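How to read a wellness app's claims before you pay for it

Last updated: June

Most mental health apps say they are "clinically proven." Treat that as advertising until you've seen the study. You can usually check it in less time than the sign-up quiz takes.

Start with the footer. If there's a page called Science or Research, open it and look for a published paper about the app itself. Konemora, for one, lists 14 papers, and all of them are about breathing exercises in general. Fine reading, but they tell you nothing about Konemora.

If you do find a real study, look at who was in it. Jesier's had 32 people, and 6 of them worked for the company. Then look for a comparison group. People often sign up when they feel their worst, and plenty of them would feel somewhat better a month later with no app at all.

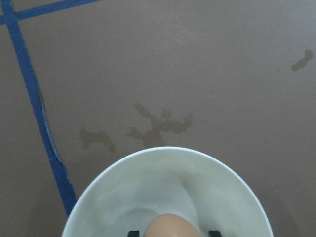 Next, find out how many people quit. "Users who finished the program felt calmer" leaves out everyone who didn't finish. Groltton boasts of 2,000 participants and never gives the number who reached the last week. I wrote to ask and got a discount code.

Check who signed the paper, too. Branislav Mikuš is listed as an independent adviser on Alexiou's site and as a shareholder further down the same page.

Last, read the privacy policy. Search it for "partners" and "share." If your mood diary can go to advertisers, close the tab.

None of these apps replaces a doctor or therapist. If you're in crisis, call your local emergency number or a crisis line.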